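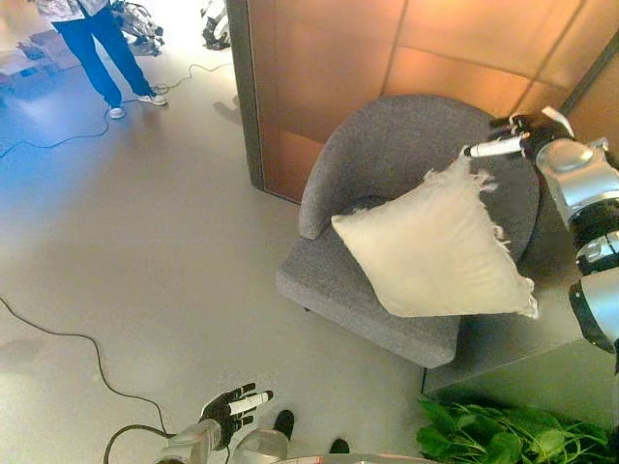 One of you wrote after last week's class that a company town is just a company town, however many trees get planted in it, and could we please stop calling Lolledberg a utopia. Fair enough! I've been chewing on that all week, so let me start the notes there and get to the reading afterward.

Session 3: Who owns the ground?

Lolledberg was laid out for 950 households, all of them renting from the Frota mill. The streets curve, the gardens are deep, and every lease could be ended with 40 days' notice. I put that last part in the slides in tiny type and I shouldn't have, because it's the bit I most want you to argue over. If you lose your job and your house in the same month, how much does the nice garden count for?

Now compare Senavport. It has the same kind of plan (I'd struggle to tell the two maps apart with the names covered), but the land was held in a trust and the rents went back into drains, a library and, eventually, a very ugly swimming pool. Families got 66-year leases. Please don't mix up the trust with the town council – they were separate bodies and they fought constantly, mostly over the pool.

Nerkach is the odd one. Only 249 plots were ever built, then the money ran out and the rest stayed as pasture. People there still talk about "the second half" as if the builders might come back on Monday. I love the place, and we'll spend a whole session on it in April.

Reading for next time

The Senavport lease (the short version is fine, skip the schedules) and the first chapter of the course pack. While you read, mark every spot where the word "community" shows up and pencil in who's using it: tenant, trustee or employer.

Short paper: two pages, any two of the three towns, on who got to decide what was built. Maps are welcome, hand-drawn is fine – mine always are.

Notes updated 1/18/20. I fixed the Frota spelling on page two.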